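Skultent opens registration for the spring block-building workshops

2023-02-11 – Skultent, the small workshop house for building and play materials, is opening the registration for its spring program. The program has 14 evenings and is made for adults and older pupils who like to build with simple forms.

The subject this season is the upright block. Participants learn how to place tall pieces next to each other, how wide a gap should be, and in which order a group of pillars can be set up and taken away again. It sounds easy, but a narrow pillar needs more patience than most people expect.

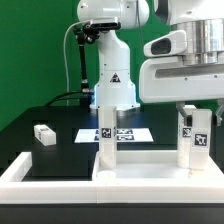

The first three evenings are given to white blocks only. "With colors, people begin at once to decorate," says Marlies Wieser, who has put the program together. "With white they must look at the height and the width. I like this very much – it makes the room quiet."

From the fourth evening the groups work with the Rako set, which has 900 pieces and stays in the house for the whole season. Each group has a maximum of 13 persons. Tables, blocks and storage boxes are provided, and previous knowledge is not necessary.

The results will be shown in November under the title Cleltotura, together with works from the partner workshop Qudah. The participants decide by themselves if they want to show their building or not.

Registration is possible in person at the front desk of Skultent or by post. Schools that wish to come with a whole class are asked to write to Marlies Wieser before they choose an evening.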